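Flamley open day, hand-held grippers: review

I'd put off going to Tranthorpe for ages, and I'm so glad I finally went along to the Flastovon open day. They had the hand-held gripper out for a go at folding laundry, 90 minutes in all, with plenty of time for questions (and I asked far too many!).

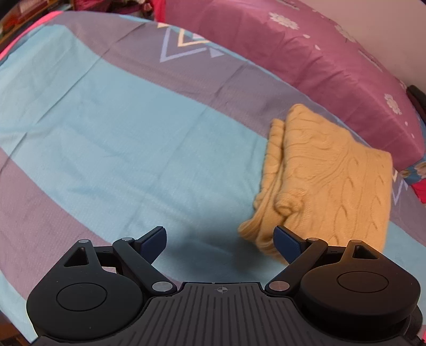
Mine tired my wrist well before the end, wrote Villaseñor under my first post, so have a rest between garments.

Fair enough, though I found the weight quite manageable once I'd settled in.

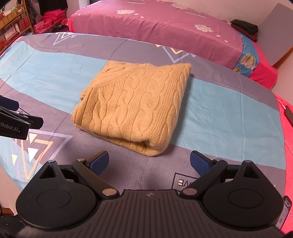 My favourite part was learning to slow down. The two pads want a gentle approach, and chunky knitwear like that mustard cable-knit, with its ribbed cuff, is a lovely thing to practise on.

Collars took me longer, I'll admit.

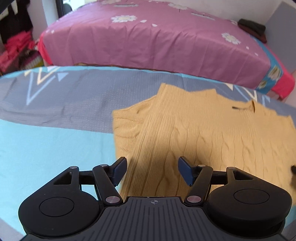
Would I go again?

Yes, in July, and I'd book early.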